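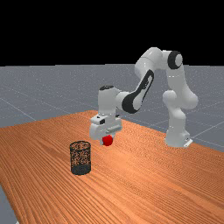 Page last changed in December, 9:40 pm

Print this message | E-mail this message | 3 replies | 0 shares

Subject: Re: [florkell-players] Plidby map, second draft: bonuses and bottlenecks

Hi all,

Just finished my fourth game on the new Plidby draft and I had to write while it's fresh. This map is so much fun now! Quoting the earlier message so the newer folks on the list can follow:

> The second draft of Plidby is up for testing. It now has 50 regions,
> up from the first version, mostly because the river valley got split.
> Clestden is still the big bonus in the north: hold all of it and you
> collect six troops a turn. The ferry between Gökçe and the south
> shore is now one-way. Please play a few rounds and tell us whether
> the ferry hurts whoever starts in the south. Also, are the region
> labels readable on a small screen?

First, the ferry. I was sure I'd hate it and I love it. In the old draft Gökçe was where everybody parked a giant stack and waited, and one of our games went past round 20 with hardly a shot fired. Now you can pour out of Gökçe onto the south shore but you can't be hit back the same way, so the south player has to go the long way through the marsh (four regions, all neutral threes at the start). Does it hurt the south? A little, in the first couple of rounds. I lost one game from down there. Then I won the next one from the same corner by skipping the shore completely and taking the marsh first, which gave me a nice quiet bonus of two and a back door into the valley.

Clestden is where I'd ask for a change. Six troops is a lot for something with only two borders, and with decent dice you can own it by round three. Could it be five? Or keep the six and open the old quarry road as a third way in? I'd vote for the road, it would look great on the map too, and there's room for it left of the castle.

Labels: fine on my laptop, tight on my phone. The two valley regions that both start with "Lower" run into each other and I attacked the wrong one (goodbye, nine troops). Maybe shorten one of them?

One question on the rules. If you hold Gökçe and the lighthouse, do you get the harbor bonus on the same turn you take them or at the start of your next one? The map legend reads like the first, but the game gave it to me on the next.

My ranking is sitting at 2194 and I'm happy to put it at risk on this map, escalating cards, fog on or off, whatever you like. I'd especially like to try it with six players, since all of mine so far have been with four and I think the valley will be a zoo. Turns in the evening work best for me but I can usually squeeze one in at lunch.

Thanks to whoever drew the marsh. Those little reeds!

See you on the south shore,
a very happy marsh player

Print | E-mail to a friend | Comments (3)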